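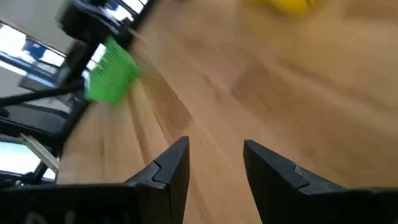
I buy too many small baskets. They cost next to nothing, they stack, and every time I pass the bins at the front of the store I think of one more thing at home that could use one. Last month I finally gave in and decided to use them for what I bought them for, which was sorting all the little stuff that collects on tables.

By little stuff I mean crayons, bolts, bits of cable, ends of tape. None of it is worth much. All of it is annoying when you need the table for something else.

My old system was a cookie tin. Everything went in and the lid went on. When I wanted a bolt I dumped the tin out, found the bolt, and then had a table full of crayons. I kept this up for 2 years, and I don't recommend it.

The new system is plastic baskets with open sides, one kind of thing per basket. I like the slotted ones because I can see what's inside without picking them up. Colors help too. I go by color now and don't bother with labels, which always peeled off anyway.

Crayons were the first job. They roll, they hide under paper, and the wrappers leave a little wax on everything. I spread them all out on the table before putting any away, so I could pull out the ones that were too short to bother with.
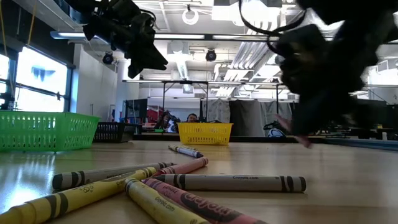
What goes where

Yellow basket: crayons and pencils. Nothing with a metal end.

Green basket: tape, string, rubber bands, twist ties.

Black basket: bolts, screws, washers. Dark plastic doesn't show the grease.

I did think about a basket for "other" and decided against it. At my last place the "other" box was a Henditz crate and it was full in a week. If something has no basket, I either throw it out or put it back in the room it came from.

Bolts took longer than crayons. A crayon is a crayon, but bolts come in sizes, and it's tempting to start sorting by length and thread and lose the whole evening. I don't do that anymore. They all go in together and I pick through them when I need one. The one thing to watch is the slots. A thin bolt will slip right through the side of a basket like these, so I cut a piece of cardboard for the bottom and folded it up a bit at the edges.
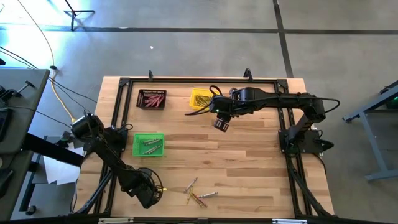 Marlowe-style drawer dividers would hold bolts better than any basket, according to one reader who wrote in after my last post, and mesh is fine for crayons but a waste of time for hardware. Fair point. I may try a shallow drawer for the smallest ones, but I want something I can carry to the job, and a drawer stays put.

The floor is the other half of it. Small things end up down there no matter what, and on light wood a scrap of yellow is easy to spot but a tan one isn't. I do the floor last – tabletop first, then down. I go along the boards in one direction and pick up as I go. It takes me 6 minutes if I don't stop to look at anything.

Cables I still haven't solved. The short ones go in a zip bag and the long ones hang on a hook. If you have something better, I'd like to hear it.

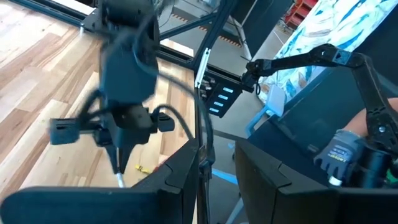

Grimura Tidy Club – Home Storage Group

I'm adding this post to the group's page along with my earlier one on shelf liners. Next up is the hall closet, which has 2 shelves and no light. I've already set aside a couple of baskets for it, and I'll write it up in January when the coats have been sorted.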